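Does a Numbered Washer Save Anyone Time? A Report on the Lumdale Hall Laundry

Suleiman Tamuno
Household Systems, final project

1. Why I picked this

In August the hall office put up a notice saying the new laundry layout would "cut average visit time in half." The layout came from a planning guide by a firm called Okov, which our building manager likes. The guide has a lot of arrows in it and very few measurements. I live on the second floor and do my own wash, and I had not noticed getting any time back, so I decided to check.

2. The room

The machines are front loaders in dark gray, set side by side along a plain white wall. Each was supposed to get a number so that people could book it by name on the Nuvotel sign-up page. Number 1 has its sticker, a white one with a big black 1 and the characters 智慧烘. The guide also wants a basket within reach of every door. We have a white plastic one for clothes and a smaller gray one with slatted sides that goes on the floor by the wall. What the small one is for depends on who you ask. The trash bin is in the corner past it.

The doors are the part I would complain about. They are heavy round things with a wide chrome ring, and they swing to the left. On number 1 that puts the open door on the same side as the baskets, so you end up reaching around it with an armful of clothes. 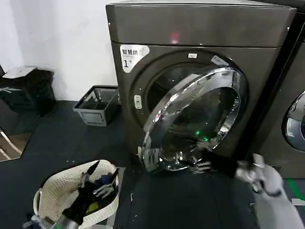 3. Method

I logged 149 visits with a kitchen timer and a clipboard. A visit started when a person set down their clothes and stopped when the door was shut and the cycle was running. I did not count waiting for a free machine. I left out anyone who stopped to talk to me, which happened more than I planned for. For comparison I had 70 visits that Hajdu, the student group that ran the room before, had timed under the old layout. I can't say how careful they were – their sheet has no notes on it at all.

4. What I found

The average visit got shorter by 31 seconds. That is real, but it is a long way from half. I am also not convinced the layout caused it. The old sheet was filled in during exam weeks, when people bring bigger loads.

The most useful change was also the cheapest. When the white basket was put down close to the opening, people loaded straight from it and dropped fewer socks. When it was left by the corner, they carried clothes across in two or three trips and the gain mostly went away.

Checking the drum was the slow step for careful people. The glass is tinted and the inside is dim, so you can't be sure it is empty without opening the door and leaning down. The rubber gasket has a deep fold, and small things can hide in there.
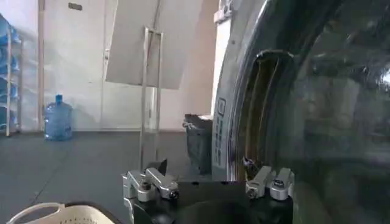
Figure 2. The door and gasket at close range, with the white basket on the floor.

5. What I would do

Keep the numbers, since they settle arguments about bookings. Drop the claim about half the time from the notice. Put a strip of tape on the floor to mark the spot for the white basket, to the right of the door swing if there is room, and time it again with normal loads. If the result is still 31 seconds I will believe it a little more than I do now.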